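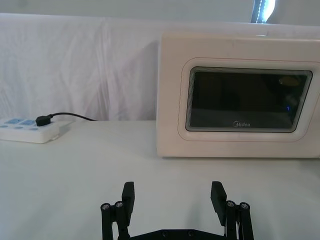
## Comparing two sets of fingers on a microwave door

September 3, 2020

These are the steps we use at Dirkstead to compare flat finger pads with hooked ones. You need a countertop microwave, a plain cloth backdrop and a controller that logs finger position. Ours is a Wakano.

1. Set the microwave on the table with the door facing the arm. Leave enough room in front for the door to swing through.
2. Put the power cord behind or well to the side of the arm's path.
3. Zero the gripper with the fingers fully open. Wait 2 seconds before you save the value.
4. Set the force limit to 500 in the controller menu. Go up to 1000 only if the fingers slip, and write down that you did.
5. Release the door, then move one finger in behind its edge and pull it open in a slow arc.

Stop when the door is all the way open and hold the arm still.

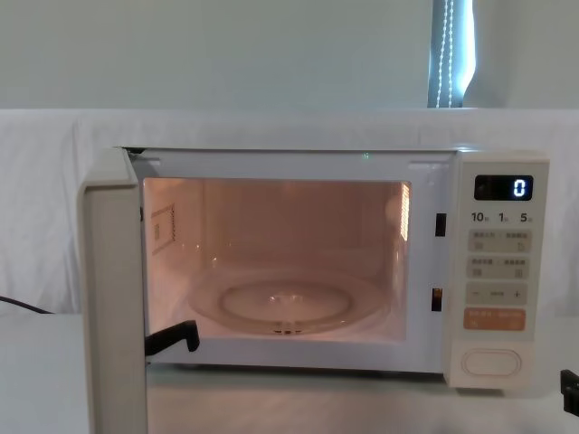

Check the wrist camera before you move again – an open door can block its view of the oven floor. If it does, switch to the chest camera for the reach inside.

6. Back the fingers out and close the door with the outside of one finger.
7. Save the log, swap the fingers and start again from step 3.

Kaj Dalsgaard runs the same list with the timeout at 3000 ms. That works too, but keep one value for both sets or the logs won't line up.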